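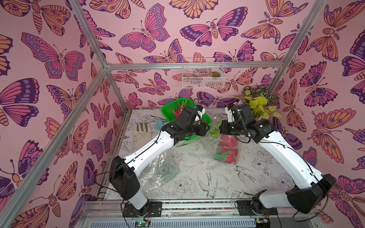 부엌에서 온 편지: 용과를 지퍼백에 담는 계절

구독자 여러분, 한 해의 끝자락에 잘 지내고 계신지요. 지난 10월 편지에서 늙은 호박을 썰어 말리는 이야기를 길게도 늘어놓았더니, 다음에는 조금 화사한 것을 다루어 달라는 답장이 여러 통 왔습니다. 그래서 이번에는 색으로 치면 빠지지 않는 과일, 용과 이야기를 준비했어요. 분홍 껍질에 초록 비늘이 삐죽삐죽 솟은 그 모습을 보고 있으면 바깥이 아무리 추워도 마음 한쪽이 슬그머니 따뜻해집니다. 저만 그런가요?

저희 Purnum 살림모임에서 용과를 함께 주문하기 시작한 지도 벌써 3년이 되었습니다. 첫해에는 다들 어떻게 두어야 할지 몰라 식탁 위에 그냥 올려 두었다가 며칠 만에 초록 비늘 끝이 바짝 말라 버렸다는 이야기가 많았지요. 저도 그중 한 사람이었습니다. 예쁘다고 창가에 세워 두고 오며 가며 구경만 하다가, 정작 잘라 보니 속이 퍼석해서 얼마나 속상했는지 몰라요. 그 뒤로는 먹을 날이 가까운 것은 바구니에, 조금 두고 먹을 것은 봉지에 나누어 담는 버릇이 생겼습니다.

바구니는 구멍이 송송 뚫린 플라스틱 바구니면 충분합니다. 저는 연둣빛이든 초록빛이든 밝은 색을 좋아하는데, 용과의 분홍색이 초록 바구니 가장자리 위로 빼꼼 올라와 있으면 그렇게 보기 좋을 수가 없어요. 값비싼 과일 그릇도 몇 번 써 보았지만 결국 손이 가는 것은 늘 이런 가볍고 만만한 바구니더라고요. 물에 휘휘 헹구어 엎어 두면 그만이고, 바람도 잘 통하고요.

봉지는 입구에 지퍼가 달린 투명한 것을 씁니다. 속이 들여다보이는 것이 무엇보다 좋습니다. 냉장고 안쪽으로 밀려난 과일은 눈에 안 보이는 순간 잊히기 마련인데, 용과처럼 색이 고운 과일은 비닐 너머로도 금세 눈에 들어오거든요. 한 봉지에 두 알이면 알맞습니다. 욕심을 내서 세 알을 넣으면 초록 비늘 끝이 서로 눌려 꺾이고, 지퍼도 끝까지 잠그기가 어려워집니다.

담을 때는 봉지를 바닥에 눕혀 놓고 입구를 넉넉히 벌린 다음, 용과를 꼭지 쪽부터 살살 밀어 넣어 보세요. 비늘이 뻗은 방향을 거스르면 비닐에 자꾸 걸립니다. 저는 처음에 그것도 모르고 씨름을 하다가 새 봉지를 찢어 먹은 적이 있답니다.

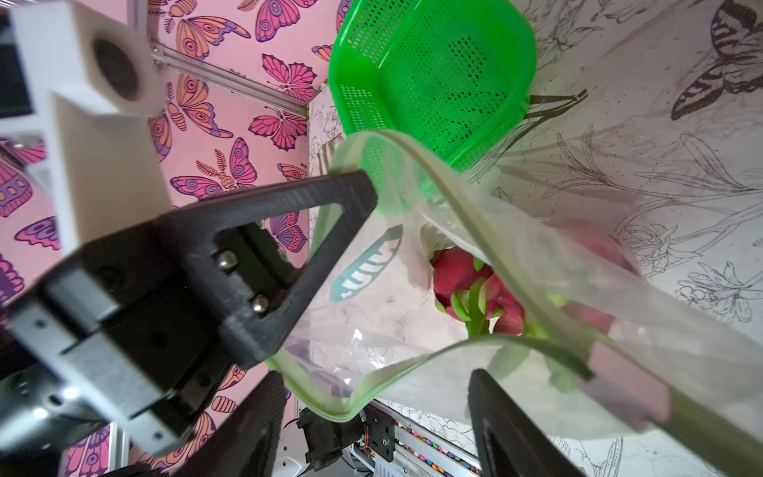
두 알이 다 들어가면 봉지 윗자락을 잡고 가볍게 들어 올려 과일이 아래쪽에 자리를 잡게 합니다. 그런 다음 지퍼를 한쪽 끝에서 다른 쪽 끝까지 천천히 눌러 닫는데, 저는 마지막에 손가락 한 마디쯤은 열어 둡니다. 꽉 닫았더니 안쪽에 물방울이 맺혀 껍질이 물러진 적이 있어서요. 물기가 걱정되시면 종이 행주를 한 장 접어 밑에 깔아 두셔도 좋습니다. 씻는 것은 먹기 직전으로 미루어 주세요.

참, 지퍼 이야기가 나온 김에 하나만 더 적을게요. 봉지를 여러 번 쓰다 보면 지퍼 부분이 구불구불하게 휘어서 아귀가 잘 맞지 않을 때가 있습니다. 그럴 때는 따뜻한 물에 잠깐 담갔다가 평평한 곳에서 손바닥으로 쓱쓱 펴 주면 한결 나아집니다. 저는 그렇게 해서 봉지 하나를 꽤 오래 씁니다. 씻은 봉지는 긴 컵에 거꾸로 씌워 말리는데, 부엌 한편이 잠시 우스꽝스러워지는 것쯤은 감수해야지요.

과일 곁에 초록 식물을 두는 재미도 빼놓을 수 없습니다. 하트 모양 잎이 늘어지는 화분 하나, 그리고 벽에 건 흰 철망 바구니 안의 조그만 다육이 하나면 과일 자리가 금방 살아납니다. 벽걸이 바구니는 본래 양파나 마늘을 담으려고 사시는 분이 많을 텐데, 한 귀퉁이를 다육이에게 내어 주어 보세요. 벽이 밋밋하다면 나비 무늬 벽지도 참 좋습니다. 분홍과 보라, 주황이 섞인 나비들이 어쩌면 그렇게 용과 빛깔과 잘 어울리는지, 저는 한참 동안 이 조합에서 눈을 떼지 못했어요. 무늬가 큼직해서 망설여지시는 분은 선반 뒤나 찬장 안쪽처럼 좁은 면부터 발라 보시면 부담이 덜하실 거예요.

먹는 법도 짧게 적어 둡니다. 저희 집에서는 용과 과육 300그램에 플레인 요구르트를 넉넉히 붓고 꿀을 한 숟갈 둘러 먹습니다. 차갑게 드시고 싶으면 깍둑썰기해서 냉동실에 60분쯤 두었다가 꺼내세요. 겉만 살짝 얼어서 사각사각한 것이, 아이들은 아이스크림보다 이쪽을 먼저 찾습니다. 손님상에 낼 때는 껍질을 버리지 말고 반으로 갈라 그릇처럼 쓰셔도 좋습니다. 다만 초록 비늘이 시들기 전에 쓰셔야 모양이 납니다.

그리고 소식 몇 가지입니다. 지난번 공동 주문에는 거의 198가구가 함께해 주셨습니다. 처음 시작할 때를 생각하면 얼마나 감사한지 모릅니다. 다음 주문은 새해에 다시 열 예정이고, 받아 가시는 곳은 이번에도 Skivari 나눔가게입니다. 오실 때는 장바구니와 함께 과일을 받칠 만한 수건 한 장을 챙겨 오세요. 지난번에 맨 가방에 담아 가셨다가 비늘에 안감이 긁혔다는 분이 계셨습니다. 쓰지 않는 플라스틱 바구니를 가져오시면 가게 입구 선반에서 필요한 이웃과 바꾸어 가실 수도 있습니다.

답장은 늘 반갑게 읽고 있습니다. 용과를 다르게 보관하시는 분, 봉지 대신 통을 쓰시는 분의 이야기도 궁금해요. 다음 편지에는 겨울 시금치를 흙째 두는 법을 적어 보려고 하니, 밭에서 바로 가져오신 분들은 요령을 미리 보내 주세요.

2025년 12월 25일
Purnum 살림모임 편지지기 드림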